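Flelgate Facilities Helpdesk
Catering Equipment and Shared Kitchens

Ticket: 4000-702
Category: Small appliances / microwave ovens
Site: Pestby, second floor shared kitchen
Priority: Normal
Status: Resolved, monitoring until the end of November
Handled by: Marlina Wuisan, Catering Equipment Support

Summary of the fault reported

Users of the second floor kitchen at Pestby report that filled sandwiches heated in the white microwave oven are unevenly warmed. The bread is said to become tough at the crust while the centre remains cold, and any salad in the sandwich wilts before the filling is warm. Two users also reported a grinding noise from the turntable during the first half minute of heating. The oven has not tripped the circuit and the door is reported to close normally.

Initial response, 09.20

The request has been accepted and assigned. Users were asked to stop using the oven until a basic inspection had been completed. The ground floor kitchen remained available throughout. The requester was asked to confirm the power setting in use, the heating time, whether the food was covered, and whether the fault also occurred with liquids.

Reply from requester, 10.05

Full power, between one and two minutes, uncovered. Soup heats without difficulty provided it is stirred. The complaints concern bread almost entirely. The noise has been noticed for a fortnight and is worse after lunch. The kitchen was cleaned over the weekend and the glass plate was taken out for washing.

Inspection, 11.40

The oven was disconnected at the wall and allowed to stand. The door, seals and latches were examined and no damage was found. The interior walls were wiped with a damp cloth and mild detergent. Dried food was present on the cavity floor beneath the plate, and one wheel of the roller ring had crumbs packed around its axle. The ring was washed, dried and refitted, and the plate was found to have been replaced without being seated on the central coupling. It was seated correctly and turned freely by hand.

The perforated vent in the ceiling of the cavity was checked for grease and was clear. The small cover near the middle of the ceiling was left in position. Users are reminded that covers inside the cavity must not be removed or scrubbed with an abrasive pad under any circumstances.

Output check, 12.15

The oven was reconnected and tested with a measured quantity of cold water in accordance with the Flelgate procedure for shared kitchens. The input reading on the plug-in meter was 1380 watts and the calculated output was 702 watts. Both figures are within the limits held on the equipment record for this oven. The turntable completed the test without noise. No electrical fault was identified.

Food check, 12.30

The remaining part of the complaint concerned toasted bread with salad leaf, and the advice below is confined to that case.
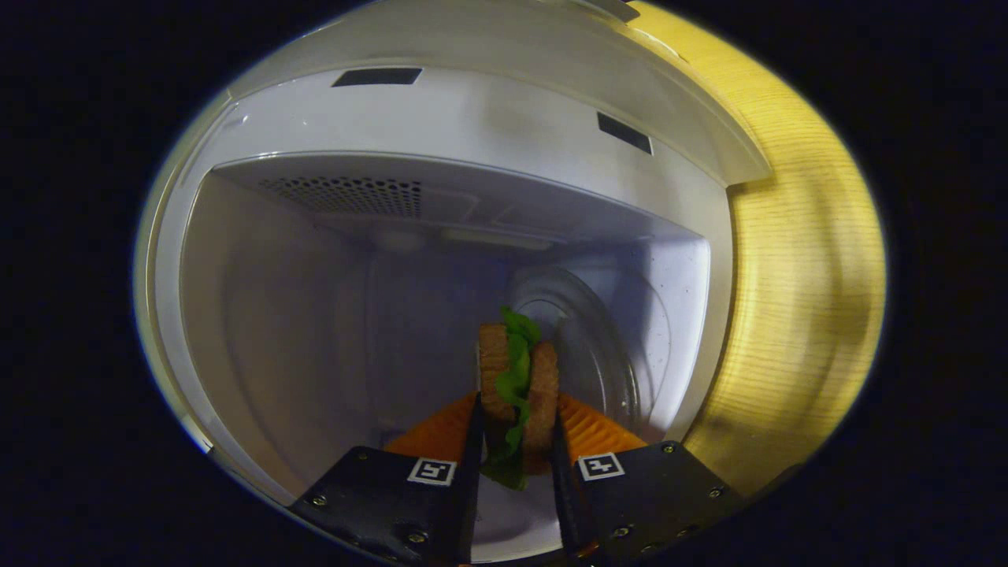
Reading time: 4 minutes

Toasted brown bread with green lettuce between the slices is a difficult item for any microwave oven. The bread has already lost much of its moisture in the toaster and will turn leathery if heated for more than a short period. A leaf that extends beyond the bread, at the top or at the bottom, has no protection and will collapse early. The following practice is recommended.

1. Remove the lettuce and any other salad before heating. Return it to the sandwich afterwards.

2. Open the sandwich and lay the slices flat on a microwave-safe plate. A sandwich heated on its edge will not warm evenly, and the filling may slide out as the turntable moves.

3. Place a sheet of plain kitchen paper under the bread.

4. Heat at medium power for 20 seconds, check the filling, and continue in steps of 10 seconds. Full power is not recommended for bread.

5. Where the filling contains meat, fish or egg, heat the filling separately in a covered dish until it is piping hot throughout, then assemble the sandwich.

6. Do not place food directly on the glass turntable. Crumbs falling over its rim are the likely source of the noise reported in this ticket.

Users who want crisp bread should use the toaster or the Urio contact grill on the ground floor. The microwave oven is not suitable for restoring crispness.

Further comment from requester, 14.10

Thank you. The noise has stopped. A colleague asks whether the oven should be replaced with a combination model, as the Skondivier building has one.

Response, 14.35

Replacement is not supported on the present findings. The oven meets the required output and the fault was caused by incorrect seating of the plate and debris in the roller ring. A request for a combination model may be submitted separately under form 298, with the approval of the budget holder for the floor.

Actions

Cleaning team to be reminded that the plate must be seated on the coupling after washing.
Roller ring to be added to the weekly cleaning sheet.
Heating advice for bread to be displayed beside the oven.
Output check to be repeated at the end of November.

The ticket may be reopened by replying to the original notification. If the noise returns, please switch the oven off at the wall and do not remove the plate before a member of Catering Equipment Support has attended.

Marlina Wuisan
Catering Equipment Support, Flelgate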